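About Turkedeck

Turkedeck helps small and mid-sized manufacturers plan and buy automation equipment. We do not build robots and we do not take commission from the companies that do. Clients pay us a fixed fee for a plan, a budget, and, if they want it, help through purchasing and installation.

The company was started by Igor Tóth and Mihret Lemma, who had both worked on the buying side at a furniture parts maker. Today we have 34 people in 2 offices, one in Venholm and one in Clillside. Most of our clients work in wood products, packaging and light assembly.

How we work

A project begins with a site visit. We measure the floor space, check power and air supply, and talk to the people who run the line now. Miroslava Pešek leads this part of the work. Her team writes up which tasks are worth automating and which should stay as they are, with a cost range for each.

Next we model the station. Grippers, arms and work surfaces are set up in simulation so that reach and finger opening can be checked before a purchase order goes out. Clients get the model files along with the report. 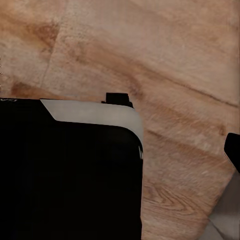

Close view from a simulation: gripper parts over a wood-grain surface.

The budget comes after the model. We price the arm, gripper, guarding, controls, spare parts, training and the first two years of service as separate lines. Přemysl Štefanec runs our budgeting group and keeps the in-house price file, called Mahrous, which now holds 747 quoted items. Quotes are refreshed every April. Lead times are listed next to prices, and a client with a fixed start date should read that column first.

Clients who already have a supplier in mind can send us the quote for review. We return written comments and a list of questions to put to the supplier. We will say so if we think the purchase should wait a year.

Our record

We have completed over 699 equipment plans. Some ended in a full production cell, many in a single arm, and a fair number in no purchase at all.

Contact

New inquiries go to Bergþóra Fogh at the Clillside office. Please include a floor plan, your cycle times and the budget year you are planning for. Phones are answered from 8 a.m. to 4:30 p.m.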